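Filed under: Grant Updates / Housing

Pomley Tenant Repair Fund — spring progress report to Landitz

Quick one this time, full accounts to follow in May.

Where we are
83 applications in, 22 homes finished. Slower than planned. Most of the delay is paperwork — landlords sitting on consent forms, mainly over on the Prindetti side. We've started phoning instead of mailing. Helps a bit.

Kitchens are still the biggest ask by far. Dark glossy cabinets with bar handles, pale wood-look floor, light gray walls: that's the look people keep pointing to.

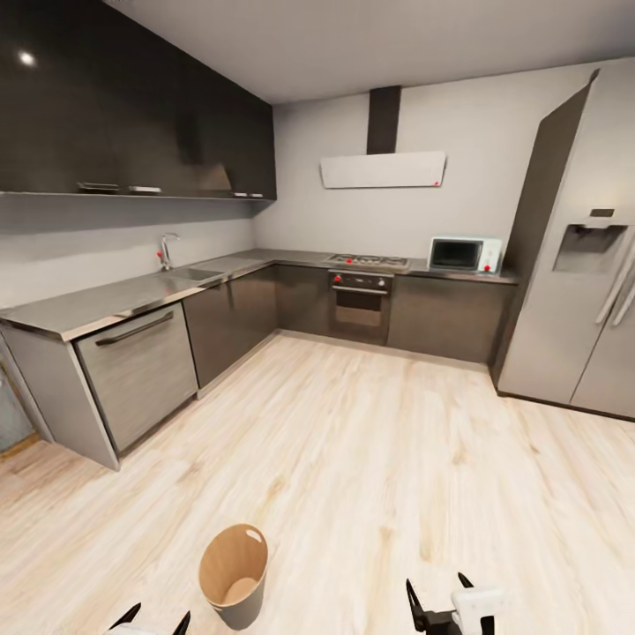

Money
On budget for labor. Over on materials, mostly pipe and fittings. Tamura raised thier prices twice and we had no second supplier lined up. We do now. Would like to move the unspent training money across to cover it, form attached seperately.

Staffing
Down 2 fitters since winter. One post filled, one still open. Applicants want full time and we can only offer three days. Flooring goes out to a contractor for now. The pale planks with the knots and streaks in the grain stay on the approved list, no change there. 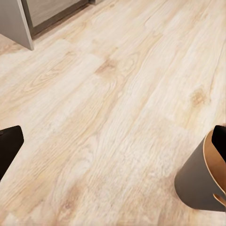

Waiting list is the real worry. 12 households marked urgent, all damp or heating. Those go first, even if the finished count looks poor next quarter. Please tell us soon if that's a problem on your end.

Next: close out the open consents, hire, get the heating jobs booked before fall.

4 shares | 3 comments

rowhouse_kay: Any word on the Prindetti forms? Sent mine in twice.

dmt44: Good to see heating go first.

Pomley Fund: @rowhouse_kay call the office, mornings are best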